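6 minute read

How to keep an English practice notebook that you'll really use

I've been helping adults with their English for a long while now, mostly in evening groups, and the thing I get asked for most is a simple way to practice at home. So let me walk you through the notebook routine my own students follow. All you need is a plain notebook, a pen, and a little patience with yourself!

Step 1. Split the page. Draw a line down it, leaving the right side a bit narrower. You'll write on the left, and the right stays blank for corrections.

Step 2. Write 50 words a day. Your lunch, your bus ride, the neighbor's dog, anything at all. Please don't look words up yet (I know, it's tempting). If one won't come, leave a gap or put it in your own language and keep going.

Step 3. Wait until the next day, then read it out loud. You'll hear a missing "the" or a wrong past tense far more easily than you'll see it. Fix what you can on the right side.

Step 4. On Sunday, go back over the week and pick one mistake that keeps turning up. Just one! Write it at the top of next week's page and watch for it as you go.

Step 5. Try an object day. Once a week, choose something ordinary in the house and explain it to a person who has never seen one. This is wonderful for little words like "into," "onto" and "through," and for verbs such as plug in, unplug, switch on and pull out. Gyu-bin Ra, from my Tuesday group, filled two pages on a kettle and finally got "turn it on" in the right order.
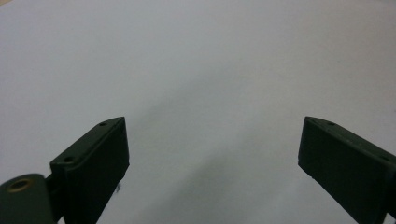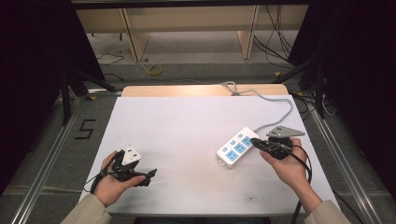
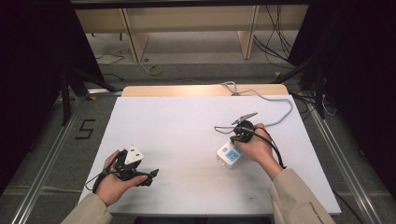 Plug and power strip, second and third photos.

Keep your old notebooks, by the way. Reading one from last July is a lovely surprise.

Comments (2)

Breathnach: Do you count the words you leave in your own language? I'm at 90 a day and half of them are Irish.

Trondden: Reading aloud felt silly for a week and now I do it on the stairs. Thank you for this.

Contact | © Pesolport English Pages | Back to top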